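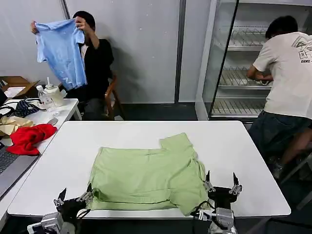 The last public server for Raltemstead goes dark in July, and the people who still play it have known for months. The online strategy game never had a large audience. On most evenings in its final year there were 200 players logged in, spread over a world map built to hold several times that number. It has been running long enough that some of its regulars started playing at school and now log in after putting their own children to bed.

Umitz, the studio that made it, announced the closure in a short notice on the game's launcher. The notice gave the month, explained how to claim a refund on unspent in-game currency, and thanked players for their support. It did not say what would happen to the game itself once the servers were switched off, and that has been the main subject of conversation among its players ever since.

The trouble is in how Raltemstead was built. Players run a market town, set taxes, hire guards and trade grain with their neighbours, and nearly all of that is worked out on the company's machines. The program on a player's own computer draws the map and sends in orders. Without a server to answer, it stops at the login screen. Anyone who bought the boxed edition owns a disc that will install the game and then do nothing.

This is common. Games that depend on a publisher's servers have been closing for as long as there have been such games, and the terms that players agree to when they sign up usually allow it. What has changed is that players are less willing to shrug and move on. Some write to their elected representatives. Others get to work on the code.

The group trying to keep Raltemstead alive calls its project Nomberg, after the starting town that every new player is given. It began as a thread on the game's forum and moved to a private chat channel when it became clear that the forum would be closing too. At the time of writing it has 27 active contributors. A few are professional programmers. Most are players who know one part of the game extremely well and have spent their evenings writing it down.

There is a lot to write down. The server code belongs to Umitz and has never been released, so Nomberg has to work out what it did by watching how the game behaves. Members record the messages that pass between the game and the server while the server is still there to send them. They note the price of wool in a wet spring, how long a wagon takes to cross a river without a bridge, and what happens to a town's mood when the ale runs out. Some of this was on the player wiki already. A good deal of it was wrong on the wiki, having been copied from one page to the next since before the second big patch.

The combat rules have been the hardest part. Battles are decided on the server, and the player sees only the result and a short report. To work out the sums behind them, the group staged 400 fights between identical companies of spearmen on the same hill, changing one thing at a time. The results went into a spreadsheet that takes close to a minute to open. From that they have a formula that matches the real game in most cases, though it still goes astray when cavalry is involved or when it snows.

A test version of the replacement server has been running since the spring. It can handle one region of the map, with trade, building and weather in working order. Diplomacy is only half done, and sieges crash it. Players who have tried it say that it feels right until it suddenly doesn't, usually when a neighbouring town run by the computer does something no computer town ever did in the original.

The legal position is less settled than the code. Nomberg does not hand out any of the game's art or sound, and asks players to supply their own copy. It takes no money. Whether that is enough depends on the country and, in practice, on how Umitz feels about it. The studio has neither given its blessing nor asked the group to stop. Contributors describe this as the best they could have hoped for, but several of them use names that can't be traced to their day jobs.

There is a precedent they often mention. Palacios, a racing game set on the roads of a made-up island, lost its servers several years ago and was brought back by fans within a year. Its publisher kept quiet at first, then allowed the fan server to carry on under a simple written agreement - no charges, no adverts, and a line on the website saying that it was unofficial. The revived game has 800 registered drivers, and it runs a championship every winter.

Palacios was an easier job, though. A race lasts a few minutes and most of it happens on the player's own machine. Lap times and car settings don't take up much room. Raltemstead runs day and night whether anyone is watching or not, and its towns carry years of history with them: old debts, grudges between neighbours, a bridge that somebody paid for and somebody else burned down.

That history is the one thing Nomberg can't rebuild. Player towns are stored in the company's database, and there is no export button. The group has written a tool that saves as much as a player can see of their own town, including its buildings, its stores and the last few seasons of its ledger. It can't save what is hidden, such as the true loyalty of the guards. When a saved town is loaded on to the new server, those figures are filled in with an average.

Opinion is divided over whether to use it. Some of the older players would rather start again on an empty map, with everyone back in the same small town with the same cart and two oxen. Others have kept one place going for the best part of a decade and are not ready to give it up for the sake of a fair start. The current plan is to run both maps side by side and see where people go, which will mean splitting a small crowd in two.

Meanwhile the original carries on. New accounts can no longer be created, and the shop has been taken down, but the seasons still turn and the grain ships still come in. Trade between towns has picked up, as players spend savings they had been sitting on for years. On the eastern coast a group of rival towns has called off a long war and is pooling its stone to build a lighthouse, which takes most of a game year to finish. By their reckoning it should be lit in the last week.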